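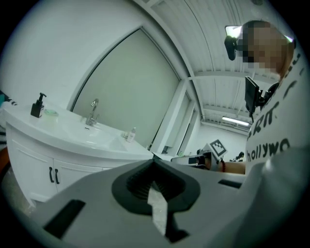

*A guest washroom with a curved-front white vanity and chrome faucet. Kedeck's new program covers guest bathrooms at all of its properties.*

**Kedeck to Replace Single-Use Toiletries Across 13 Hotels**

SALLORA, June – Kedeck, the regional hotel operator, today announced that it will end the use of single-use toiletry bottles at all 13 of its properties. Small bottles of soap, shampoo and lotion will be replaced with refillable dispensers in guest bathrooms and in public washrooms near lobbies and meeting areas.

The change will begin at the Kedeck Sallora, the company's largest hotel, and will reach the remaining properties over the next 2 years. More than 700 guest rooms are included in the first phase.

Stinero, a supplier of bath products to the lodging industry, will provide the liquid soap and shampoo under a multiyear agreement. Products will be delivered in bulk containers, which Stinero will collect, clean and return to service. Financial terms were not disclosed.

"Our guests have asked for this, and our housekeeping teams helped us plan it," said Guangming Li, Vice President of Operations at Kedeck. "We tested the dispensers at one hotel through the winter. In our guest survey, 85 percent of respondents told us they liked them as much as the small bottles, or better."

Housekeeping staff will receive paid training on refilling and cleaning procedures before each hotel makes the change. Dispensers will be inspected at every room turnover. Guests with allergies or skin sensitivities may request fragrance-free products at the front desk at no charge.

Unopened bottles remaining in storage will be donated to shelters near each property.

**About Kedeck**

Kedeck owns and operates hotels for business and leisure travelers. The company is based in Sallora and also manages the Hayashi Conference Center.

**Media Contact**

Kedeck Corporate Communications, Sallora office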